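Back from the open day at Skester, the robot place out on the Drudville road. Feet hurt. Going to post a few bits before I forget them, sorry for the flood

So first thing. I expected big orange arms behind glass. There was one of those, by the door, waving at people every so often. Most of the day was about cloth. Sheets, towels, pillowcases. Folding the stuff

Queue at the front desk was over 40 minutes, badge printer had died. They ended up writing names on masking tape. Mine says "Visiter"

Talk at 10 by Ataberk Akyol, who runs the soft goods team. Good speaker, no slides for the first half because the projector wouldn't wake up. He just stood there with a tea towel and talked

His point – a box stays a box when you pick it up. A sheet is a different shape every time you touch it, and half of it is hiding under the other half. Obvious once said. Hadn't thought about it before

They don't begin with the robot either. People do the job first, holding the same kind of gripper the robot will have, one in each hand, camera on top. The robot learns from what got recorded

And they do it in ordinary rooms, wardrobe, shelves, clutter, the lot. Akyol says a tidy lab teaches it tidy lab habits
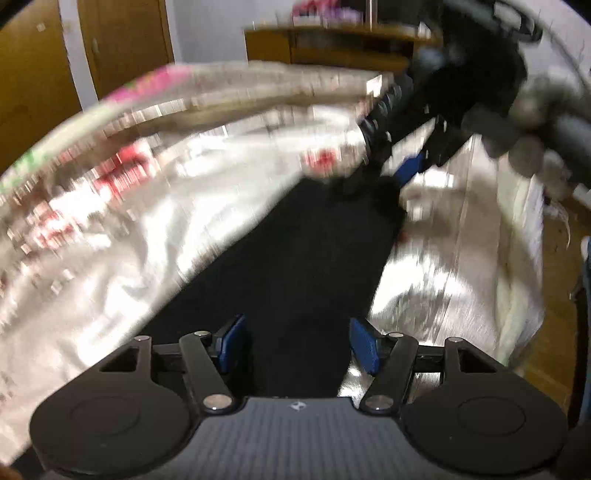 Had a go myself at the Lanz bench in the afternoon. You get two grippers and a pillowcase and somebody kind standing next to you. I was awful. You squeeze and the fingers close but you can't feel the fabric at all, so you're doing it all by eye

Kept pinching two layers when I wanted one. The girl before me, maybe nine years old, did it first try and went off to find the biscuits

Somebody asked how many goes it takes before the robot is any use. Akyol said the set for their current fold is 267 recordings and he'd like a lot more. Bigger things are slower to do becuase you need arm room and you keep treading on the corners

Then the live demo. Two arms, one hand towel, 8 tries. I'd say five were decent, two were a sort of parcel, and one went on the floor. Big cheer for the floor one

Liked that they left it running and didn't sweep the bad ones away. Man next to me was less impressed, said his mum could do the whole airing cupboard in that time. Fair, but his mum wasn't on the programme

Also saw the Drakico stand, trolleys that follow you about a warehouse. Fine. Followed me into the corridor and then wouldn't turn round. Staff had to come and fetch it

Question I didn't get to ask – what about fitted sheets. The elastic ones. Asked a lad on the way out and he just laughed and said "next year"

Food: cheese roll, ok. Coffee: no. Parking: get there before 9 or you're on the verge with everyone else

They're doing another one in March I think, will post the link when I find the leaflet, it's in the car somwhere

Oh and if anyone from Drudville picked up a green umbrella by the Lanz bench that's mine, please message me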